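Ticket 528: Stock list prints blank labels after import
9 May 2026
Posted by the Trutetent help desk

Status: closed

Reported problem: A customer using Trutetent to keep a parts list for a small workshop imported a spreadsheet of 120 rows. The list looked right on screen. When they sent it to the label printer, the first 64 labels came out fine and the rest were blank apart from the border.

Set-up: Trutetent desktop version 6, Drasamik label printer on a USB cable, spreadsheet saved as CSV from an older office program.

First checks. We asked the customer to print a test page from the printer's own menu. It printed properly, so the roll and the print head were ruled out. Swapping the cable made no difference. Printing row 65 on its own also gave a blank label, which pointed to the data.

Second check. We opened the CSV in a plain text editor. From row 65 onwards the part names were wrapped in curly quotation marks. The customer confirmed that the second half of the list had been pasted in from a supplier's catalogue (Eskildsen). Trutetent shows curly quotes on screen but the label template drops any field that starts with one.

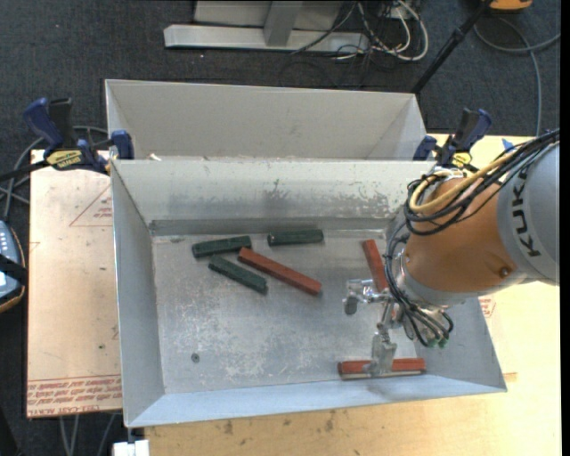 Does the whole list have to be imported again?

Only the affected rows need replacing. Select them in the list, choose Edit, then Replace Text, and swap the curly quotes for nothing. Save, close the list and open it again before printing, as the template keeps the old text until the list is reloaded.

The customer did this and printed the rest of the labels. Two came out with the last letter missing. Those names were too long for the narrow template, so they moved to the wide one and reprinted.

Still open on our side: the import screen should warn about these characters. Passed to the development team. Until then, save the CSV with straight quotes - most text editors have a setting for this.

Comments

grenaron_user: Same fault with the Grenaron printer, same fix. Reloading the list was the step I had missed.

pw_stores: Does this affect barcodes as well?

Help desk: It can, if the barcode field starts with a curly quote. Clean that column too.

Related tickets
Labels print one line too low
CSV import stops at an empty row
Wide template missing after update
Part numbers lose their leading zero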